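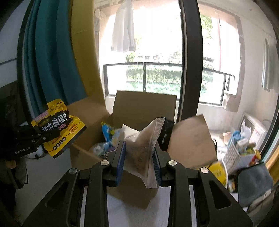 Packing the snack box by the window, one packet in each gripper.

Okay, so this month's tips come out of a mess I made in February, and I'm still finding bits of it behind the radiator. If you pack or sort food with grippers, or you've got one of those little automatic sorting arms on your counter, maybe you can skip the part where I cried over the vacuum.

What went wrong: I had my arm at home (a secondhand Marthorpe, bless it) moving packets from a tray into a box while I answered the door. It was set to the squeeze I use for jars. The first packet it picked up was full of loose spice, and the seal went pop. Then the arm did exactly what it was told and carried on! By the time I'd finished chatting with Rima Mansour on the step, it had burst 4 of them and was waving the last one over the stove. Turmeric everywhere. The dog was yellow.

So, what I do now:

Turn the grip down before you start, every single time. Mine goes up to 245 on the dial and I'd left it there. For small packets I use 107 and it holds them fine. Your numbers will be different, so try it on a packet of rice you don't mind losing.

Pinch flat packets across the middle with the seal pointing up. If one does give way, most of the stuff stays in the bottom half (most, I said). Puffy snack bags are another story. I take those low down and gently, and I don't mind if they crumple a bit.

Wipe the pads between batches. Ribbed ones hold on to powder like you wouldn't believe, and a dusty pad slips, and then you turn up the squeeze, and there you are again. An old toothbrush and warm soapy water, then let them dry all the way.

Fold the box flaps right back. Jihad Farah wrote in to say his arm caught a flap and dragged the whole box off the table, eggs included.

Know where the stop button is, and keep it where you can reach it without leaning over the arm. Mine was behind the toaster. It lives by the door now.

And please keep your fingers out while it's closing! I got a pinched thumb grabbing at packet number 3. Switch it off first, then rescue your turmeric.

For stains on a white counter, baking soda paste, left on overnight. The dog just needed two baths.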